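Munovov shuts Toreck counter, spares move to Prada Road

Sun 12 January

Munovov has closed its trade counter at Toreck with 6 days' notice. Doors locked Friday teatime, sign on the shutter, phone line diverted. Customers after electrical spares now have to use the Prada Road branch, 15 miles off and a slow drive if the bridge is busy.

The firm says the lease was up and the landlord wanted 30 per cent more. Talks went on since August, no deal. Both counter staff have been offered jobs at Prada Road. One has said yes, the other is still thinking about it.

Toreck was the last place in town where you could walk in with a broken bit in your hand and walk out with a new one. Small workshops used it most, plus the boatyard and a couple of the farms. Garages too. Several of them told us they only found out when they turned up and couldn't get in.

"I drove over for a fuse holder and stood there reading a bit of paper," said one regular, who runs a joinery shop behind the station. He has now set up an account with Hafþórsson, the marine supplier on the quay, who stock some electrical lines but by their own account not alot.
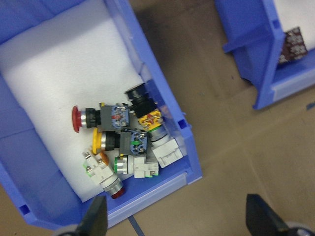 Orders already paid for are safe, Munovov says. Anything put by for collection at Toreck went over to Prada Road on Saturday and can be picked up with the usual receipt, or delivered free until the end of the month if you ring first. Loose stock is going across as well, pushbutton switches in blue plastic bins and so on, and will be sold from the main counter once it has been priced up. Staff there asked for a bit of patience this week. Returns are also being handled at Prada Road. Credit notes from Toreck still count.

Opening hours at Prada Road don't change for now, though the branch is looking at an earlier start on weekdays after complaints from trades who used to call at Toreck on the way to a job. A van run into town twice a week has been talked about. No date for that, and no promise it will happen.

Hafþórsson said it had been busier since Friday and was thinking of adding 2 more bays of shelving for cable, glands and the like. It would not be drawn on whether it wants the Toreck unit. The landlord did not return our calls.

Parking outside the old counter stays limited to 30 minutes, and the loading bay is still for loading only even with teh shop shut. Two vans got tickets on Saturday morning.

Old batteries and tubes can no longer be dropped off at Toreck. The box by the door has gone. Prada Road takes both, round the back, ask at the hatch.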